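第4章 光と影、および半透明な物質の見え方

4.1 本章の目的

前章までは、物体の形を面の集まりとして記述する方法を扱った。形が決まっても、光の当たり方が定まらなければ、その物体がどのように見えるかは決まらない。本章では、光源・物体・受光面の三者の関係を整理し、影の濃さと輪郭、続いて光を一部通す物質の扱いを述べる。数式は高校数学の範囲にとどめ、導出の一部は章末の補遺に回した。

4.2 本影と半影

大きさをもたない点光源を仮定すると、受光面上の各点は照らされるか照らされないかのいずれかであり、影の輪郭は鋭い線になる。実際の光源には広がりがあるため、光源の一部だけが遮られる領域が生じる。光源が完全に隠れる領域を本影、部分的に隠れる領域を半影と呼ぶ。

光源の直径をD、光源から遮蔽物までの距離をa、遮蔽物から受光面までの距離をbとすると、半影の幅wは次式で与えられる。ただし、光源面と受光面は平行とする。

w = D × b / a

たとえばD = 62 mm、a = 2000 mm、b = 400 mmのとき、w = 12.4 mmとなる。bを小さくすればwは0に近づき、遮蔽物が面に接する箇所では輪郭が鋭くなる。逆にbが大きく、遮蔽物の幅が光源に比べて小さい場合には、本影が受光面まで届かず、半影だけが残ることがある。

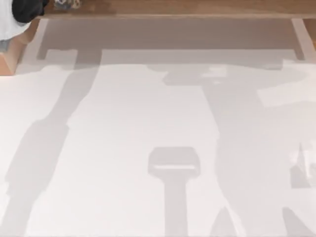
図4.1 明るい作業面に落ちる、輪郭の柔らかい影

影の内部が完全な黒にならないのは、周囲の面で反射した光が回り込むためである。この成分を間接光という。初期の計算法では間接光を定数で代用したが、壁や床の色が影に移る現象を再現できない。ブラトゥ(Bratu)の教材では、この定数を環境項と呼んでいる。本書も以下この語を用いる。

4.3 反射の分類

面で起こる反射は、拡散反射と鏡面反射に大別される。理想的な拡散面では、見かけの輝度は観察方向によらず、入射角の余弦に比例する照度だけで決まる。石膏や上質紙はこれに近い。鏡面反射では反射光が特定の方向に集中し、観察者が動くと光沢の位置も移動する。多くの材料は両者の中間にあり、表面の粗さによって光沢の広がりが変わる。

粗さの測定法については、モルドバン(Lenuța Moldovan)とアンゲル(Silviu Anghel)の講義録に詳しい。両者の記号は本書と異なるため、参照の際は巻末の対照表を用いること。

4.4 透過と散乱

透明な容器に入った液体では、空気と容器、容器と液体という2種類の境界を光が通過する。各境界での屈折はスネルの法則に従う。容器の壁が薄く平行であれば、壁そのものによる光線のずれは小さく、像のゆがみはおもに液体全体の形状によって決まる。円筒形の容器が横方向にだけ像を拡大するのはこの理由による。

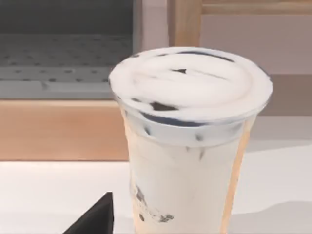 液体が白濁している場合には、屈折だけでは見え方を説明できない。乳のような分散系では、脂肪球などの微粒子が光を繰り返し散乱し、入射した光は入射点から離れた位置で再び外に出る。これを表面下散乱という。散乱が強く吸収が弱い物質は白く見え、陰影の境界がなだらかになる。

散乱の強さは散乱係数σs、吸収の強さは吸収係数σaで表し、その和を消散係数σtとする。

σt = σs + σa

光が散乱も吸収も受けずに進む距離の平均は1/σtである。この距離が物体の寸法より十分に小さければ、拡散近似を適用できる。

演習
1. 4.2の数値例でbを2分の1にしたとき、wを求めよ。
2. 環境項を定数とした場合に再現できない現象を挙げ、その理由を述べよ。
3. σaを一定に保ちσsを増やすと、1/σtはどのように変化するか。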